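Returns and Refunds: Frequently Asked Questions

Answers for Nosholm customers. Last reviewed in September.
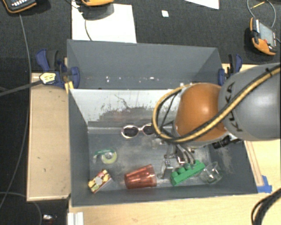 Small items in an open bin, with a KUKA arm above.

How long do I have to return something?
You have 30 days from delivery. Orders placed through Doven or another reseller follow that store's rules.

Do I need the original box?
No. Any sturdy box will do. Put small parts in a sealed bag and include the packing slip.

What does return shipping cost?
Returns over $50 are free with our label. Below that we take $4 off the refund.

I lost my packing slip. Now what?
Write your order number and last name on a sheet of paper and put it in the box. The order number is in your confirmation email and starts with 964.

When will I get my money back?
Allow five business days after the box reaches us. Your bank may need a few more. Gift card purchases go back to a new gift card.

Can I exchange an item?
Only for a different size or color of the same product. For anything else, return it and place a new order.

Can I return part of a set?
Fehr sets have to come back complete. Uvent spare parts can be returned one at a time if the bag is unopened.

Where do I send a large return?
Orders of 222 pieces or more go by freight. Write to Raymonde Sawatzky in customer service before you ship. For business accounts, contact Mélanie Bergeron.

When can I call?
9 a.m. to 4 p.m., extension 811.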